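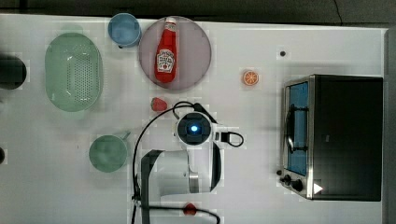
My mother-in-law swears you have to salt eggplant before frying, and I've skipped it for years without much trouble – until last night, when mine drank up every drop of oil. I want to try salting a batch in an oval colander, the pale green kind with small round holes in the floor. How long should it sit, and do I rinse?
Shaimaa Lahlou

Hello Shaimaa! I give mine 25 minutes, then a quick rinse, and then I press the slices in a clean dish towel (an old one, eggplant does stain a little). Lay them flat if you have the room – mine are always in a heap and come out fine anyway.
Irén Kun

never salt, just use less oil
Purka48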